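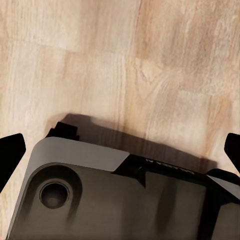

Image: Osau render library

My floor and stairs check, room by room, with comments

I do this once a year, usually in January when the decorations are down and I can see the skirting boards again. It started as a scribble on the back of an envelope and now it's four sides long, so I've typed up the bits other people might want. Tick, cross or "keep an eye on it" for each one. I've left my own comments in from this year's round.

Before you start: torch, old socks (you feel more through socks than shoes), a marble, a pencil and a roll of masking tape for marking things.

HALL AND FRONT DOOR

1. Doormat lies flat and doesn't slide when you shove it with your foot.
Cross. It slid halfway to the kitchen. I've put grippy underlay beneath it, the Pando stuff that comes on a roll, and it hasn't budged yet.

2. Threshold strip screwed down, no sharp corners.
Tick, but one screw was proud enough to catch a sock. Quarter turn and done.

3. Nothing stored on the floor between the door and the foot of the stairs.
Cross, obviously. Shoes, a bag of shoes, and the bag I'd bought to put the shoes in.

STAIRS

4. Every tread takes your full weight at the front, middle and back without moving.
Tick for all but the third from the top, which gives a little at the left. Masking tape on it, and it's going on the list for the joiner.

5. Handrail solid when you pull it hard towards you.
Tick. Please do pull it properly! A gentle pat tells you nothing. Mine passed the pat for years while one bracket was hanging on by a single screw.

6. Carpet tight over the nosings.
Keep an eye on it. Slightly baggy halfway up.

7. Light switch works from top and bottom.
Tick, though the bulb was a feeble one. Swapped for something brighter and the bottom step looks like a different step.

LIVING ROOM

8. Boards level with each other. Run the marble along, then your palm.
Mostly tick. There's a lip by the window where two boards meet, and I can feel it but not see it. I've pencilled the date on the skirting next to it so I can compare next year.

9. Rug edges flat, no curling corners.
Cross. The Wernura rug has had one curly corner since the day it came out of its tube. I tried books on it overnight, then damp cloths, then more books. Corner tape in the end.

10. No cables crossing where people walk.
Tick — the lamp has moved to the other side of the sofa, and I only miss it a bit.

11. Hearth edge visible in low light.
Tick.

KITCHEN

12. Floor not slippery after mopping. Check it dry as well.
Cross when I did it. I'd been using far too much cleaner. The bottle says 20 ml to a bucket and I'd been glugging it in for years, so there was a film on everything. Two rinses with plain water sorted it.

13. No soft patches near the sink, dishwasher or back door.
Keep an eye on it. A bit springy in front of the dishwasher. I had the kickboard off and couldn't find any drips, but I'll look again in a month.

BATHROOM

14. Bath mat has a rubber back that still grips.
Cross. It had gone crumbly in the wash. New one, £8.58 from the market.

15. Sealant whole all the way round the bath.
Tick, after last year's horrors. I had a quote of £400 from Szewczyk to lift and relay the corner behind the loo, and it was worth every penny.

LANDING

16. Clear path from bed to bathroom in the dark. Walk it with the lights off, slowly.
Tick, apart from the laundry basket, which I walked straight into.

Anything with a cross gets done within the month if it's cheap, and goes in the diary if it isn't. The joiner's coming for the stair, so I'll add a note on what he finds under there.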